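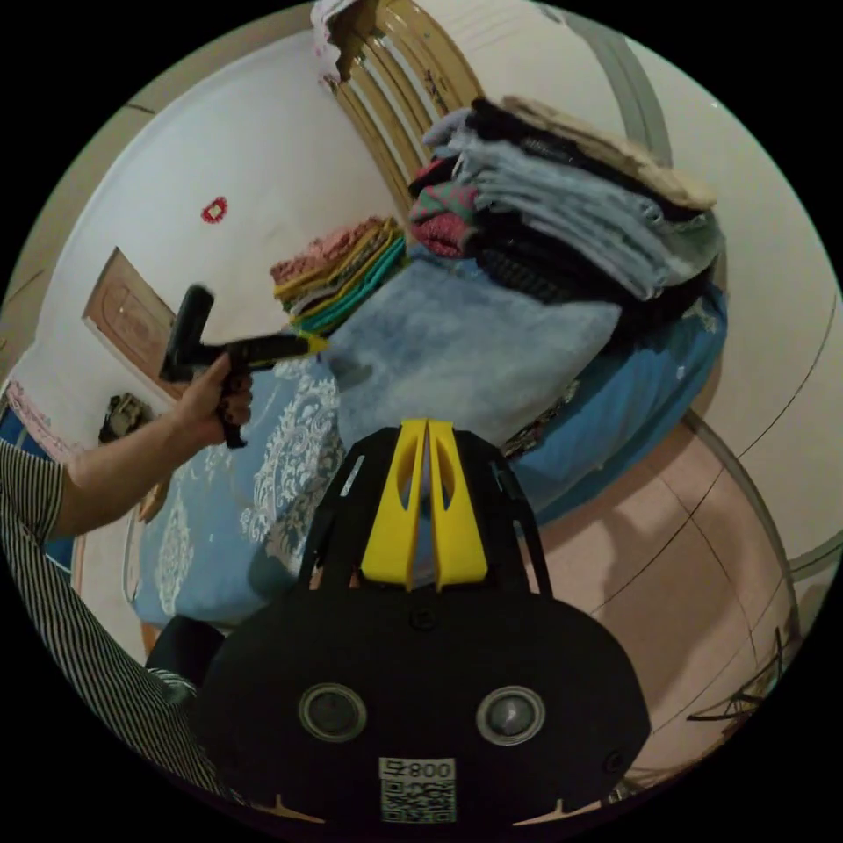

Visit to the Vakar open day, Zaltdale: speaker notes
2022-04-19 | By the Kandpal site visits team

Start when the room has settled. Slides are short, most of the talk is in these notes. Questions at the end, except in the section on recording, where people usually want to stop me.

Opening

Seven of us went from the Prinulstead office to the Vakar open day in Zaltdale. We had asked in February for a look at the household work, and they put us in the afternoon group. The morning group got the warehouse tour. I didn't see the warehouse and can't answer questions on it.

Say what Vakar does in one line: they collect demonstrations of ordinary chores done by people holding grippers, and they train robot arms on the recordings.

Ask for hands: who has watched a robot fold a shirt in a video? Then ask who has watched someone teach one. Expect far fewer.

The demonstration

Most of our afternoon was spent on bedroom tasks. An operator works with one gripper in each hand. Each has a handle and a pair of fingers that close when the operator squeezes. A camera on the tool records what the fingers are doing. There is no robot arm in the room during this part. Several of our group were expecting one and kept looking for it.

The tasks we watched were folding a blanket, moving folded clothes from one pile to another, and straightening a bedspread. Each task starts from a set position and ends when the operator says it is done. Then everything is put back and it starts again.

Pause here. The putting back took longer than I expected, and I timed a few. On the blanket it was close to the same time as the task. If you are planning a project like this, budget for resets.

Why beds

I asked this and got a practical answer. Bedding is large, soft, and never lands the same way twice. A cup stays cup-shaped when you pick it up. A blanket picked up by one corner turns into something else. Clothes have the same problem at a smaller size, plus sleeves.

Patterned covers came up too. The Vakar staff like to vary the bedding between sessions so that the training doesn't depend on one cover. They had no firm number for how much variety is enough.

Recording (leave time here)

Numbers for the slide:
Target for the household set: 4,000 recordings.
Done on the day we visited: 3,054.
Of those, clothing and bedding: 1,062.

Every recording is watched by a second person before it counts. Reasons they gave for throwing one out: the operator's free hand touched the cloth, the fingers closed on nothing and the operator carried on anyway, or the camera lost track of where it was in the room. Plain walls were blamed for some of the tracking trouble. They put up small markers when it gets bad.

Someone will ask about privacy. What we were told: operators sign up for the work, rooms are checked for papers and family photos first, and faces are blurred when they turn up in a mirror. I asked how long the raw video is kept and they said they would write back. I don't have that answer yet.

Trying it ourselves

Each of us had two attempts at the blanket. My first one failed because I tried to pinch too much fabric. With fingers you feel the layers, and with the gripper you have to look. The advice was to go slowly at the edge, close, lift a little, check, and then move. My second attempt counted as a fold, though not a tidy one.

Your wrists get tired. Operators swap out often, and after ten minutes I could see why. The tool isn't heavy to pick up, but it is heavy to hold out over a mattress.

If there is time, tell them about the fitted sheet. We asked to try one. The staff said they don't have it on the task list and would like it to stay that way for now.

What the robot did

We saw the arm in a separate room at the end, running the towel task only. It managed three folds while we stood there and dropped the fourth towel on the floor. The staff started it again and it went on. They didn't show it on a full-size blanket. Please don't tell people we saw it make a bed.

For Kandpal

Two things to take back to the planning meeting. Our own trial list has too many tasks and not enough repeats of each one. And we have one person doing both the demonstrating and the checking, which Vakar stopped doing early on.

I would go again, with the morning group, and bring someone from purchasing to ask about spare fingers. They wear at the tips and we never got a price.

Last slide: contact details, then questions.

Contact: Kandpal site visits, Prinulstead office | © 2022 Kandpal | Back to top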